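Re: [Drimgate-neighbors] flood line and the Pamelton Road culvert

Hello all,

I'm sorry to be slow getting back to this. I had half a reply written on 5/17/20 and then the power went out again, and when it came back I'd lost the whole thing, so you are getting the second try.

> I keep hearing that the new flood map puts our side of Pamelton Road
> in the high-risk zone. Is that for real? Our agent quoted us $993 for
> the year and I nearly fell off my chair. We have been here since
> before the bridge and have never had water past the mailbox.

Yes, I'm afraid it's for real, at least in the draft. I went over to the county office in January when they had the big sheets spread out on the table, and the line runs right along the back of the lots on your side and then swings across the road at the culvert. They were very nice about it and let me stand there for ages asking questions, bless them.

Now, the price. Please don't sign anything yet! We were quoted something close to yours, and then we had an elevation certificate done and it came down by $200, because our floor sits higher than the map guesses. The surveyor was out here for 2 hours and was very patient with the dog. I can dig up his number if you'd like it, just write to me off-list so I don't fill up everyone's inbox.
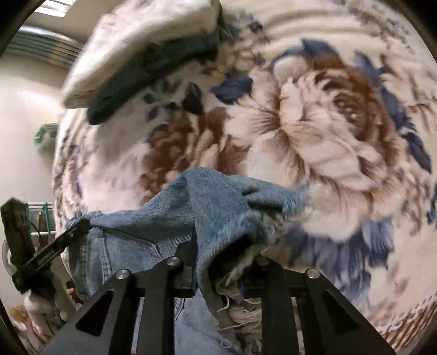 The other thing I wanted to say is about waiting periods. A new policy usually doesn't kick in the day you pay for it, so if you want to be covered when the storms start rolling up the coast, it's worth calling soon. I know we've all had enough to worry about this spring, and I do hate to add to the pile.

As for the culvert, I've written to the road department 5 times now (I keep copies) and the last answer said it was "under review." The grate was packed with branches again when I walked down there, and if we get a real soaker it will back up just like it did before. If a few more of you would write too, I think it would help a great deal.

Stay well and keep your gutters clear,
Your neighbor at the bottom of the hill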